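Fingertip wear checks: per shift or per task?
Forum: Cell Practice > End effectors and tooling

prikgate_ops
17 Mar 2022
We are rewriting our house rules for soft material work (modelling clay, putty, anything that transfers). The current Trurnness sheet says fingertips are inspected once per shift. I think that is too slack. I want an inspection at every change of material, plus a wipe down every 12 cycles, recorded in the log. Wrist view from the clay task:
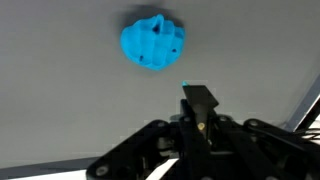

My draft also sets a closing force limit for hand-held tools, and says the tool must be re-seated after any contact fault. Comments on the wording please, before it goes to Sepehr Hassanpour for sign-off.

zovar_tom
Every 12 cycles is excessive. We ran 236 cycles on putty in November with one wipe at the midpoint and the position error stayed within tolerance. You will lose more time to stopping than you gain.

prikgate_ops
Position error is the wrong measure. Residue alters the grip on the next part, and a tip camera will pick up the colour as well. If your data goes to anyone else, that matters.

akbari_cell3
Agree on change of material, disagree on a fixed count. Make it condition based: wipe when residue is visible on the contact face, with a hard limit of 130 cycles. A fixed count of 12 will be ignored by the second week and then your log is worthless.

Separate point. Your draft has nothing on loose items near the work area. Ours says no drinks on the same table as the arm, and cables tied back outside the reach envelope.

prikgate_ops
Fair. I will add a clause. Overview of the same station: 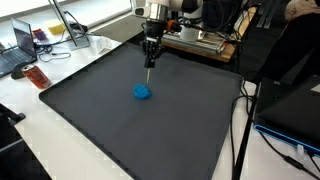
Arm holding a thin stick against the clay on the tray.

akbari_cell3
Then the can goes, and the laptop moves to a separate bench. I would put both in the start-up checks.

zovar_tom
The can I accept. The laptop is fine if the reach limits are set in software and tested.

akbari_cell3
Tested how often?

zovar_tom
Every 900 hours, and after any change to the tool.

prikgate_ops
Draft 2 will have condition-based wiping with the 130 limit, and drinks off the table. Laptop position left open until I have measured the reach with the stick fitted.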